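Plestholm Sheltered Workshop
Monthly premises check, March
Completed by: Banafsheh Ghorbani
Start 8.40 am, finish 11.15 am

Mark each line OK, ACTION or N/A. Comments go under the line they belong to.

1. Fire exits and routes
Front door and ramp: OK
Rear door, Wiken side: ACTION
Push bar is stiff and needs two hands. Ziten have been rung and will bring a new latch. Keep the door in use meanwhile, it does open fully.
Corridor clear to full width: OK
Two chairs moved back into the tea room.

2. Fire equipment
Extinguishers in place, pins and tags intact: OK
Fire blanket in kitchen: OK
Call point test: OK
Point 5 used this month. Bell heard in all rooms including the toilets.
Emergency lights: ACTION
The one over the stairs went dim before the end of the test. Battery on order.

3. Floors, stairs and lighting
Stair nosings: ACTION
Third step from the top is lifting at the left. Taped for now, wants screwing down.
Entrance mat: OK
Replaced since last month. Lies flat.
Tubes and switches: OK
Yard light: OK
Timer put forward, it was coming on too late for the people leaving at five.

4. Electrical
Portable items tested: OK
278 items on the register. The old fan heater failed and has been scrapped, so please stop asking where it is.
Extension leads: ACTION
One lead in the office is plugged into another. Needs a longer single lead.
Meter cupboard unlocked and clear: OK
Reading 1,382.

5. Kitchen and water
Fridge temperature log: OK
Gaps on two mornings, otherwise filled in.
Hot tap, staff toilet: OK
Kettle descaled: OK
Little-used taps run through: OK
Shower run as well.

6. First aid
Main box: ACTION
Eye wash out of date, small plasters low. Kos supply both.
Accident book: OK
One entry, a paper cut.

7. Storage and work areas
Racking upright and fixed to wall: OK
Heavy items on lower shelves: OK
Metal bins checked for sharp edges and splits: OK
Worn on the bottom but sound. Run a gloved hand round the rim when checking.
Waste taken out: OK

Outstanding from last month
Gutter over the bike rack still drips. Quote received for £96, go ahead given.

Signed: B. Ghorbani
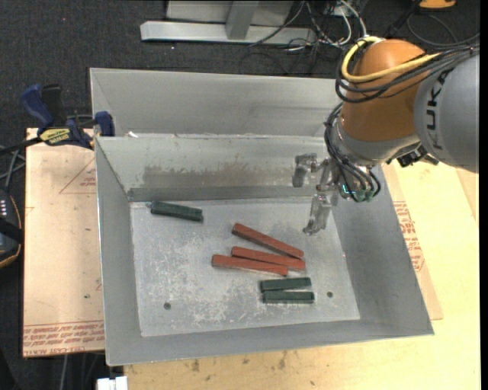 Item 7. Metal bin, scuffed floor, with red and green blocks.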